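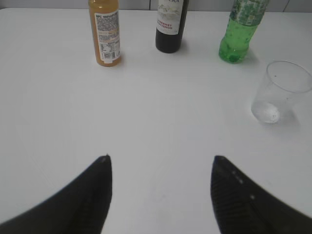
December, early. Second full day on the drink log. Fluid target from the clinic is unchanged and I am still under it by mid-afternoon, so the problem is distribution over the day and not the total available. Morning intake was one mug of coffee and a small glass of water with the tablets. The rule I set last night is that juice counts at full volume but may not be more than a third of the day's total, on account of the sugar. A narrow bottle of orange juice like the one on the left of the white table is easy to finish without noticing, and yesterday I did that before lunch, so most of the allowance was gone by noon.

Cup calibration, 10:40. Weighed the clear tumbler empty on the Brunner scale, zeroed, then filled it to a level I would normally call full. Result 192 g, so I am logging 192 ml per cup. I had been writing down 250 for weeks. Every total in the old notebook is therefore too high. I will not go back and correct it, but I have ruled a line across the page.
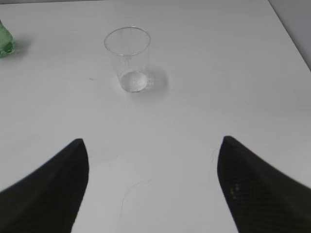
Clear plastic cup.

Repeated the fill 7 times in the kitchen with no marker line. Spread between lowest and highest was around 30 ml, larger than I wanted. Put a strip of tape on the outside at the right height and the readings settled. The tape will need replacing after washing.

Crescencio Robles phoned at noon about the Tendmont pump. The replacement seal is the wrong diameter again. He ordered by the number in the Stulura catalog, and the number on the old part has one more digit. Told him to send the old seal back with the order form this time. He asked how the kidneys were. Said the next blood test would show.

Afternoon: two cups by 14:00, one at 15:10, one at 16:30. Set the timer to 40 minutes after that and ignored it twice. Headache mild, left side, gone by supper. Color on the chart two steps paler than yesterday.

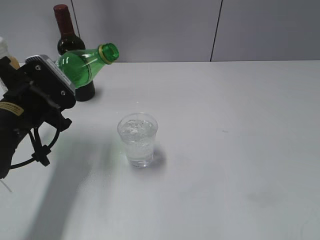 Evening question is what to do about carbonated water. It goes in the log at full volume, same as still, but I drink it slower and feel full sooner, so the last hour before bed comes up short. An open bottle also loses its gas overnight, and I leave the second half. With green plastic, ridged and darker across the middle, I find it hard to judge how much remains, so bottles go on the scale before and after from now on. Disier sells a smaller size and I will buy those when the present pack is finished.

Total at 21:30: seven cups, one coffee, one juice. Still short. Glass of water on the nightstand, to be logged tomorrow if drunk after midnight.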